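Decals lifting at the edges on glazed mugs

Posted by Audrey-Anne Morin
14 December 2025

Hello everyone, I've been hand-building mugs since July and have finally worked up the nerve to try waterslide decals over a clear glaze. My first batch looked lovely going into the kiln, little blue ferns all round, but 7 of them came out with the edges curled and a few pinholes in the colour. I soaked them in lukewarm water, slid them on and smoothed them with a rubber rib, and fired the next morning. The clay is a white stoneware from Whiteley, if that matters. 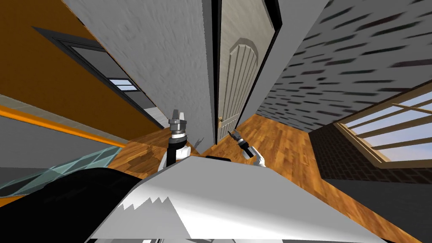
I did wipe the mugs first, though only with a damp cloth. My studio mate thinks I went too hot, and I'm leaning toward too much water left underneath. I'd be so grateful for any thoughts before I do the rest – they're meant to be gifts!

Vernon Ouellet
Oh, I feel for you, I lost a whole dinner set this way years ago. It sounds like trapped water to me. Work from the centre of the decal out to the edges with a soft rib, blot, then go over it again, and leave the pieces a full day or two somewhere warm. Rubbing alcohol on the glaze beforehand helps as well, as even a bit of hand cream will keep a decal from gripping.

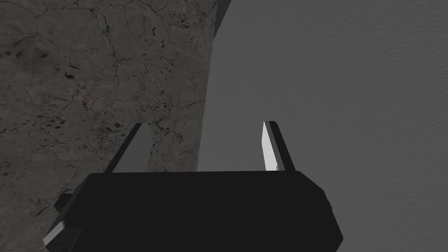 I'd also leave the lid propped and the vents open for the early part of the firing so the cover coat can burn away slowly. My own decals go to 1,455 Fahrenheit, but please check with whoever printed yours, the colours do vary.

Isabelle Perron
Mine did that too. Switched to smaller decals, no trouble now.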